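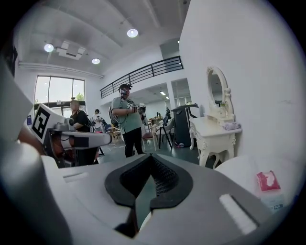 Laritz, Feb 11, 2023

News > Workshop notes > Hand-held grippers

We have been comparing two sets of finger pads for the hand-held grippers, the Vadura and the Delorme. Each set did 164 picks with the same operators and the same box of packets and small bottles.

The pads with raised ridges on the inner face held soft packets better, mainly when the packet was picked up by a corner. Smooth pads were easier to wipe down and let go more cleanly, but they slid on anything with a glossy wrapper. On bottles there was little between them - both sets coped if the jaws closed square to the neck.

Operators wear the cap and backpack during recording. The complaint we heard most was about the cable, which catches on the elbow when you reach across your body. We are trying a shorter one, clipped at the shoulder.

The black-and-white markers need care too. Tracking was worse with a bright window behind the marker, so please turn your station side-on to the glass where you can.

Zinodari will take the ridged pads for the next round, which runs to 3,000 picks and should finish in May. If you have a worn pair, send them back in a labelled bag - we want to measure the ridges before they are thrown out.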